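Bundby Insulated Bottle, Cream
Bottles & Flasks > Everyday > Bundby

Our tall Bundby is back for December, and we're so pleased to have it on the shelves again! It's the bottle most of us at Malluvbridge carry ourselves, and the cream was the first color to go last time. Straight sides, a soft rounded shoulder, and a shape that slides into a bike cage or the side pocket of a backpack without a fight.

The body is double-walled with a matte coating that feels nice in the hand, even with gloves on. Tea made at 7 a.m. is still properly warm at lunch (Yareli Cuevas in our shipping room drinks hers at 2 p.m. and has no complaints). It does just as well with ice water in the summer.

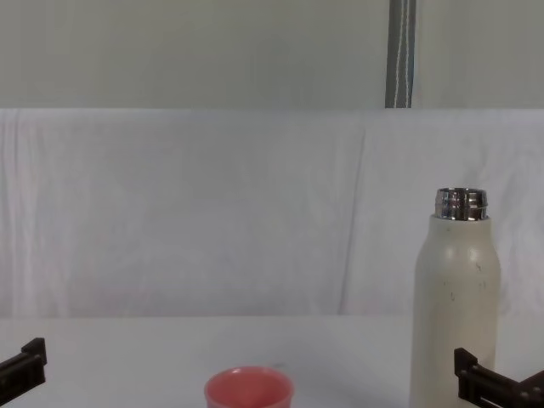

Cleaning is the part people write to us about most, so a few words on that. Use warm water, a drop of dish soap and a long bottle brush, then leave it standing open overnight. The screw thread is on the outside of the metal neck, in plain view once the cap is off, and an old toothbrush run along the ridges gets out any dried coffee. Pale coatings do pick up small dark specks and scuffs on the body. A damp cloth with a little baking soda lifts some of them, but please skip steel wool and anything gritty, and keep the bottle out of the dishwasher.

Spare caps and seals are sold separately and fit every tall Bundby we have carried, including the older ones. If yours has started to drip, try a new seal first. It costs very little and takes a minute to swap.

Details
Item no. 404
Color: cream, matte
Weight, empty, without cap: 334 g
Cap: screw-on
Hand wash only
Not for microwave or freezer

From our customers
"Mine goes to the allotment and back every morning and I love it. Got a second one for my sister." Frøydis Grønli
"Great bottle, a bit tall for my car's cup holder. Would still buy it again!" Fermín Rivadeneira

Goes well with: Aerts long bottle brush, Climgate carry sling, Bundby spare seal (pack of two)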